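Search this site Enter keywords Go

8/31/26
By Kyriaki Kouris

Print this story | E-mail to a friend

I caught up with Pudell on the steps outside the Wamivo gym, and the first thing she did was apologize for her knees. She had an ice pack strapped to each one. "They're fine, they just like attention," she said, and then she laughed so hard a pack slid off.

If you follow weightlifting at all, you know she won the national title in March in the 60 kilo class. What I wanted to hear about was the money, because the sports ministry promised bonuses to every champion this year and the athletes I talk to keep asking where theirs is.

Hers came, all 4,000 euros of it, and she can tell you just where it went. "Teeth!" she said. "My teeth, then my mother's roof. I wanted to say something more glamorous for you, but it was teeth and a roof." The roof isn't finished (the builder wants another 200 for the gutters) and she is in no hurry to pay him.

She found out about the bonus in the middle of a training session. Her phone kept buzzing on the bench and she figured it was her cousin. "I did my whole set of squats before I looked," she told me. "Then I sat down on the floor for a bit."
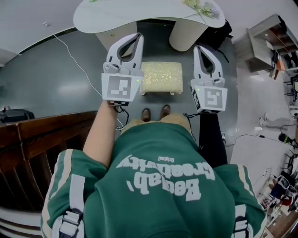
Theodorakopoulos told me later that the money is welcome but it comes too late in an athlete's life, and that a lifter of 17 with bus fare and a decent breakfast would do more with it than a champion would. I read that back to Pudell over the phone and there was a long pause.

"Well, he's right, but I'm not giving it back," she said.

She did get a bit more serious after that. She started at 6, carrying a broomstick around the yard while her brother counted, and for years the family paid for everything - shoes, travel, the physio. She'd like the ministry to cover travel for the juniors, starting next season. She has written to them and so far she has a very polite reply saying her letter arrived.

Next up is the Zanix Cup, where she wants to add to her clean and jerk. I asked by how much. "Ask my knees," she said, and went back in to stretch.

Print this story | E-mail to a friend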